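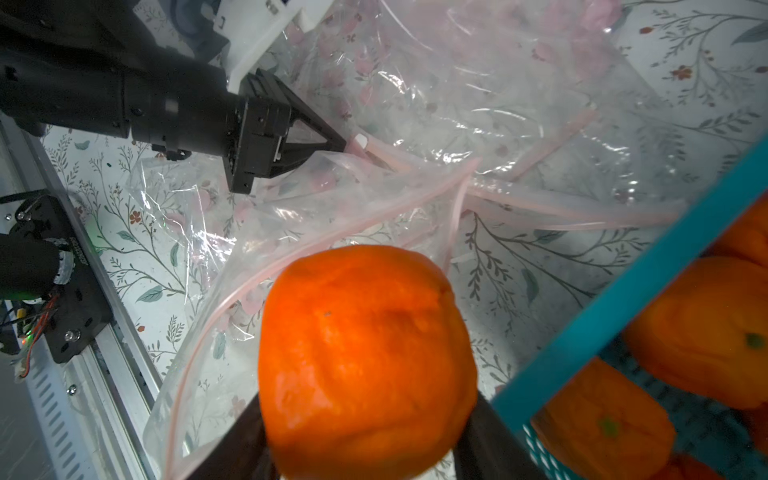 *Reading time: 3 minutes*

The county elections office in Tilgate opened its ballot processing center to the public on Mon 29 March, ahead of the special primary for the vacant state senate seat. The Galby Civic Forum sent two members, Mahlet Bogale and Uyên Chu, and this report is drawn from their notes. It covers what visitors were shown and the answers given to their questions. It takes no position on the candidates.

Visitors signed in at the front counter and were given a paper badge. Bags and coats went into lockers. Tín Khổng, deputy director of the office, led the tour and asked that questions about individual campaigns be kept for another occasion. Most visitors respected this. One gentleman wished to know why his preferred candidate had been listed last, and was told that the order of names is drawn by lot and that the drawing is open to anyone who wishes to attend.

The first stop was the mail room. Returned envelopes are sorted by precinct and the signature on each is compared with the one on the voter's registration record. Two clerks must agree before an envelope is set aside. The voter then receives a letter and a telephone call, and has until the close of the correction period to sign a statement at the counter. Ms. Bogale asked what happens when the office has no telephone number on record. Mr. Khổng replied that the letter is then the only notice, and that voters would do well to add a number to their registration before the July general election.

The group then moved to the counting room, which visitors may view from behind a glass wall. The office owns 6 scanners — one is held in reserve — and each was tested the previous week with a set of marked ballots whose totals were known in advance. Members of both parties signed the results. A copy was posted by the door, and Ms. Chu confirmed that signatures from both parties appeared on it. 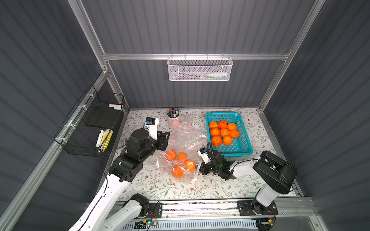
Discussion at this point turned to ballots that a scanner cannot read. A torn or stained ballot is copied onto a fresh one by a team drawn from different parties, and both sheets are given the same number so that they can be matched later. Châu Diệp, who supervises the teams, explained that the original is never thrown away. It is sealed with the rest of the precinct's ballots and kept for the period the law requires.

The county has 28 precincts, two of which will vote at new locations this year. The Nekudari precinct moves from the fire station to the branch library, and the Hoshino Road precinct moves to the middle school gymnasium. Notices have been mailed to the 3,000 voters affected. Several visitors said they had not yet received theirs. Mr. Khổng took their names and undertook to check the mailing list.

The tour closed with questions in the hearing room. The longest exchange concerned the release of early results. The office will publish a first total after the polls close and a second once the last precinct has reported, with late mail ballots added on the following days. Ms. Chu asked whether the number of ballots still to be counted would be published beside each total. The office has not done this in past elections, and Mr. Khổng said that the request would be put to the county board in writing.

The Forum will report the board's reply to members when it is received. Those who wish to observe the count itself must apply to the office in advance and bring photo identification. Application forms are available at the front counter in Tilgate and from Tài Khổng, the Forum's secretary, at the next regular meeting in Galby.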